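## 4. Trying out your gripper pads before you fit them for good

Right, so you've got both Odamance hand-held grippers charged and paired, and you're itching to get going. Please don't screw the pads down yet! I did that with my first set and spent a whole evening undoing it. Do the storage-box trial first: two grippers, one open fabric box on a table, and a handful of packets and other bits to pick up. I use the dark blue ribbed pads as my starting point and swap to the smooth ones afterwards.

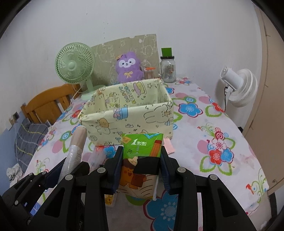
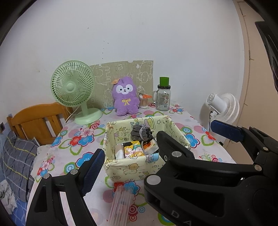
**Note from the Brevdale mailing list.** Orysia Stasiv wrote in to say that she'd start with the smooth pads and leave the ribbed ones till last, as she found the ribs flattered her technique and she'd got lazy by the time she changed over. Fair point, and if you've used grippers before you may well prefer her order. Beginners, stick with mine for now.

### What to do

1. Clip the first pair of pads on by hand. You'll feel a small click on each side (the left one is always stiffer on mine, no idea why).
2. Open and close each gripper a few times with nothing in it. The two fingers should meet evenly. If one gets there first, go back to section 3.
3. Pick up a flat packet by its sides and hold it upright. Squeeze only until it stops sliding.
4. Lower it into the box and let go slowly. If you snap the fingers open the packet tends to fly off, and then you're crawling about under the table like I was.
5. Now try something round with the other gripper. A roll of film is lovely for this, being slippery and a bit awkward.
6. Do the whole lot 4 times, then change pads and do it again with the same things in the same order.
7. Jot down every drop. I keep mine in Jotstead, but paper's fine.

**Caution:** keep your fingertips clear of the linkage arms while they're closing. It's not a terrible pinch, but you'll say a rude word.

**Caution:** don't grip the box by its rim. The fabric folds and the pads slide straight off.

### Comparing your results

My ribbed set managed 411 pick-ups before I bothered cleaning it, and the smooth set needed a wipe after 129. Yours will differ with dust and with what you're picking up (crinkly wrappers are worse, I find). If you've got the Gökçe controller, leave its force setting alone until both sets of pads have had their turn, then nudge it up one notch and repeat steps 3 to 5.

Once you've picked a favourite, fit the screws as shown in section 5.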